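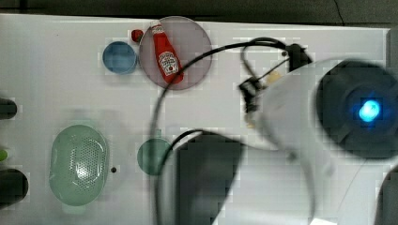 Chapter 2
Setting and Clearing: Where Things Live

I grew up in a house where the table was never properly clear. There was always a bottle of ketchup on it, even at breakfast, and my mother's rule was that if you moved it you had to remember where you put it. I moved it a lot. I don't think I ever remembered.

I'm telling you this because the chapter is all about the table, and I'd hate you to think it was written by somebody tidy. Chapter 1 was about cupboards and shelves, which are easy to be sensible about (you shut the door and go away). A table is harder. Everything in the kitchen passes over it sooner or later, and quite a lot of it stops there.

Take a cup, a plate, a colander, a lid and a bottle of sauce, all out on the same white top. How many jobs is that? When I put the question to my evening class at Damari, I got nearly as many answers as there were people in the room. One group wanted the colander gone straight away, on the grounds that it belongs by the sink and has no business near a plate. Another group said leave it, supper isn't cooked yet! Both were right, in their way, and the argument went on well past the tea break.

What they'd stumbled into is the main idea of this chapter. You can't say whether a thing is out of place until you know what the table is for at that moment. A blue cup next to a plate looks like the start of a meal. The same cup, same spot, an hour later, is washing-up. I find this oddly cheering, as it means that half the mess in my own kitchen is only a matter of timing.

Three words we'll be using

Home. The home of a thing is the spot it goes back to when no one needs it. A plate's home might be a rack, a drawer or a stack on a shelf. If you have to think for more than a moment about where something goes, it hasn't got a home yet, and you should flick back to Chapter 1 and find it one.

Stopover. A stopover is anywhere a thing rests between jobs. Ketchup laid across a plate is on a stopover, and so is a lid put down on the table while you stir. Stopovers are perfectly fine. I couldn't cook without them.

Stray. A stray is a small thing that has lost touch with the bigger thing it goes with. Bottle caps are the classic, along with pegs, bag ties and that rubber ring from the jar. A red cap-sized something next to a plate is just the sort of thing that gets swept up with the crumbs, and then you're hunting through the bin at bedtime with a torch. Deal with strays first. I'll go on about this in section 2.3, probably at too much length.

What the chapter covers

We begin with setting: what goes down first, how much elbow room a plate needs, and why I like cups on the far side, away from sleeves. Then we turn it round and look at clearing, which most books treat as setting done backwards. I used to teach it that way too, and I've changed my mind. When you set, you carry like with like. When you clear, you meet things in whatever order people left them, with a colander here and a lid there and something round at the edge you can't quite place, and you need a different plan.

After that comes a section on awkward shapes. Plates stack and cups mostly nest, but an oval colander will do neither unless it has a friend the same size, and a bottle lying on its side will roll if you give it half a chance. The two households we follow through the book, Itus and Prireso, both turn up again here. Itus has a large table and hardly any shelves, and Prireso has it the other way about, so they come to very different answers and I'm fond of both.

Before you read on

Go and look at your own table, please, without tidying it first. (I'll know. Well, I won't, but you will.) Write down everything on it and put H, S or X beside each item: H if it's at home, S for a stopover, X for a stray. It shouldn't take more than 8 minutes. My last list had 16 items on it, and the only one I could mark H was the pepper mill.

Keep the list somewhere safe, as you'll want it for the exercise at the end of section 2.1.

2.1 Laying things down

Start with the plate.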